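Workshop notebook, Pondau
Filed under: Finishes, Glue tests
Print this page | E-mail to a colleague

May, 16:30

Second coat of the Cevel oil went on the test boards after lunch. I thinned it 100 to 4 as Margareta Nistor proposed, and waited 30 minutes before wiping. Board 3 is still sticky at the end grain. I think I left too much oil there, so tomorrow I will wipe sooner.

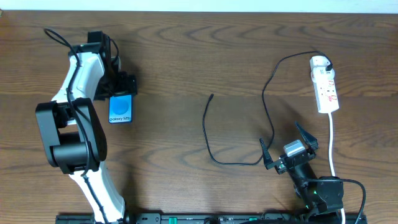
Page 47

A brown with dark grain running across is also the tone I want for the Baláž order, maybe a little less red. The customer did not decide yet between oil and wax. I must ask for the answer before we buy more tins.

To do: sharpen the card scraper, write to Corport about the late sandpaper, lay the oily rags flat outside.

Contact the workshop | © Pondau | Back to top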